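House Diary, Zita Residence
Apr 21, 2022
Entry covering the Issa Room and the ground floor pantry

The Issa Room was opened at the usual hour and aired before the first residents came down. Both windows were left on the latch until midmorning. The radiator under the left window continues to knock when the heating comes on. It was bled again and is quieter, though the matter stays open in the repairs book.

The main business of the day was the table service for the afternoon refreshments. The office wishes to settle the arrangement before the new intake, and the question had been carried over twice already. At present each setting consists of a plate, a bottled drink and a cup, and residents collect their own snack from the counter. The office has been asked to decide where the bottle should stand, what should be done about the cups, and whether the plates now in use are to be kept.

On the plates, the matter was quickly closed. The pale plates with the low rim are to stay. They stack well, they fit the pantry shelf without the shelf having to be moved, and the few that have gone missing since November have been replaced from the same line at Wondum. The supplier confirmed by telephone that the line is still being made. The office placed no order. A second visit to the storeroom brought to light a box of the older plates with the blue edge, which had been marked as given away. These will be offered to the second floor kitchen, where two shelves are standing unused.

On the cups, the discussion took longer. The residence has pink ones and white ones, and the white ones are generally taken first. Some residents have asked that the colors be kept apart by floor, so that cups carried upstairs can be traced and brought back. The office does not favor this. Cups from one floor will end up on another whatever their color, and the sorting would fall to whoever is on pantry duty that evening. It was agreed that one reminder will go on the notice board, in plain words, and that the returns tray will be moved from beside the sink to beside the door.

The cup holds 300 milliliters when filled to just under the rim. This was checked at the sink with the measuring jug, as a claim had been made that the cups were too small for a full bottle. The claim is correct for the larger bottles purchased over the winter. Residents may of course pour twice.

On the bottle, the office had before it two arrangements. Under the first, the bottle stands on the bare table behind the plate, and the plate is left clear for food. Under the second, the bottle stands on the plate itself, toward one side, and the cup is put close by. The first has been the practice in the Issa Room for as long as this diary has been kept. The second was introduced on the second floor after several complaints about rings on the wood. Settings were laid both ways with the orange drink.
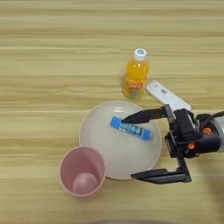

Bottle on the table, behind the plate.

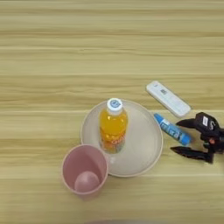
Bottle on the plate, with the pink cup beside it.

Siham Azar, on reading the draft of this entry, asked that her disagreement be recorded. In her view the second arrangement spares the table and spoils the meal. A bottle from the refrigerator leaves water underneath it, and a person who then puts a slice of cake on that plate has a wet slice of cake. She added that the tables were bought to be used, that a cloth is kept on a hook for the purpose, and that she would rather wipe a table after every sitting than explain to a guest why the plate has been used as a saucer. She also asked that the remark not be shortened, and it has been entered as she gave it.

The office thanks her for the remark and accepts the point about the cake. The following has been adopted until further notice.

The bottle will stand behind the plate, on the table, at every setting in the Issa Room. The second floor may continue as it is for the present, as most of the snacks taken there are wrapped.

Bottles will be removed from the refrigerator before the settings are laid and wiped with a dry cloth. The person on pantry duty will do this at the counter.

The cup will be set upright beside the plate, on the side nearest the aisle. Cups are not to be placed upside down on the plate. This was tried last year and several were knocked to the floor by people drawing out their chairs.

Caps are to be left closed. A resident who has difficulty with the cap may ask at the counter, and there is a rubber grip in the top drawer next to the tea strainers.

Labels need not face any particular way. The office had received a written suggestion on this point and has read it with interest.

Turning to the tables, the light wood has been looked over with regard to marks. There is one ring of some age near the end of the long table by the bookcase, and a shorter mark beside it that seems to come from a hot pan set down without a mat. Neither could be lifted with the usual soap. The oil recommended by Wondum was applied to a small patch on the underside and left for inspection. If the color holds, the whole of the long table will be treated during the closed week, working with the grain and leaving a full night before anything is set on it. The residents of the ground floor will be told in advance that meals in that week will be taken in the side room.

The pantry count was completed after lunch. The shelf sheet gives 561 pieces, which includes cutlery, and the count agreed with the sheet apart from teaspoons. Teaspoons are short, as they were in November. The drawer behind the coat rack was searched again and produced a bottle opener, a bundle of napkin rings and a key that fits nothing on the ground floor. The key has been placed in the office envelope.

The delivery of drinks came in the afternoon and was signed for at the side entrance. The driver was asked to use the ramp and did so. Of the orange there is enough to last well into next month. The apple was again replaced with pear without notice. Residents have not objected to the pear, but the invoice was written up as apple and will need to be corrected. The office has entered a query in Cellel and attached the delivery slip. Cellel was slow throughout the afternoon and the query had to be entered a second time, so the accounts desk may see it twice. One may be deleted.

There were 33 settings laid for the afternoon sitting. The room was full by the second bell. The chairs from the reading corner were brought over and have since been returned, except for the one with the loose back rail, which has been set aside for gluing. Residents are kindly asked to leave it where it is. The clamp is to remain on until the end of the week.

The sitting passed in good order. There was one spill, at the table nearest the counter, and it was wiped at once with the cloth from the hook. The cloth has been sent to the wash and a fresh one put in its place. A resident asked whether plain water could be offered in a jug as well as the bottled drinks. This is a reasonable request. Two jugs with lids are held in the upper cupboard and will be washed and put out on the counter from the next sitting. No charge will be made.

Washing up was finished before the evening meal. The office reminds those on duty that the cups should be dried on the rack with their mouths down and returned to the shelf only when there is no water left in the base. Several were found on the shelf this morning with water standing in them. The plates may be stacked directly.

Paper napkins were reordered, 400 to the carton, in the plain white. The patterned napkins left over from the winter dinner will be used up first, on the counter and not at the settings, as there are too few to go all the way round.

Points carried forward: the oil patch under the long table, the radiator, the pear invoice, the teaspoons. The blue-edged plates will go upstairs when the trolley is free.

The Issa Room was locked after the evening meal and the key returned to its board. The lamp on the stairs was left on at the request of the second floor.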